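Sorting a Mixed Bin of Blocks and Bars

Posted Sun 25 February in Around the Workroom

If your place is anything like ours at Willell, you have at least one bin where all the odd pieces end up together. Ours started out as a tidy set and then, over a winter of being tipped out, played with, borrowed for a display in Randdale and tipped back in again, it became the bin that everyone rummages in and no one wants to own. I finally cleared a morning for it back in October, and the method has held up well enough that I thought I'd write it down for the rest of you.

You don't need much. A sturdy bin with tall sides, a table at a comfortable height, a soft cloth and two shallow trays will see you through. I like sides that slope outward, as your hand goes in at an easy angle and you're not scraping your knuckles every time you reach for the bottom.

1. Take out a manageable lot. Our full collection is some 700 pieces, and the first time I tried to do the whole thing in one go I had sore shoulders and a very cross household. Now I put a small handful in the sorting bin and leave the rest in the cupboard. Two kinds of piece at a time is plenty.

2. Spread them out. Give the bin a gentle shake, or just use your fingers, until the pieces are lying flat and you can get hold of each one. Anything standing on end or leaning on its neighbour is worth laying down first – it saves a lot of clatter later on.

3. Pick one colour and stay with it. I know it's tempting to grab whatever is closest, but you'll go faster if your eye is only looking for one thing. I generally begin with the shorter pieces, which leaves the long ones with room to turn.
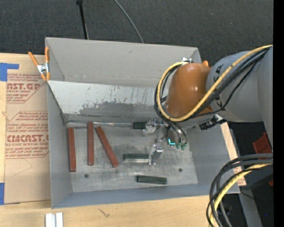 Long reddish-brown bars to the left, shorter dark green blocks toward the middle and right.

4. Lift from the middle. Long bars swing if you take them by one end, and they will knock everything else about. Hold them near the centre, bring them straight up, and set them in the tray side by side.

5. Wipe as you go. A dry cloth does for most pieces. If something is sticky, a barely damp corner will usually shift it, and then let it dry before it goes away.

6. Check the bin itself. Run the cloth along the bottom and into the corners, where grit likes to gather. Don't fret over scuffs and scratches. A bin that gets used will have them, and ours from Skernside has been well scratched for years and is still my favourite colour of grey.

Once a lot is finished, put each tray straight into its own labelled box before you fetch the next handful. I allow myself a cup of tea after every second round, and I'd warmly recommend you do the same.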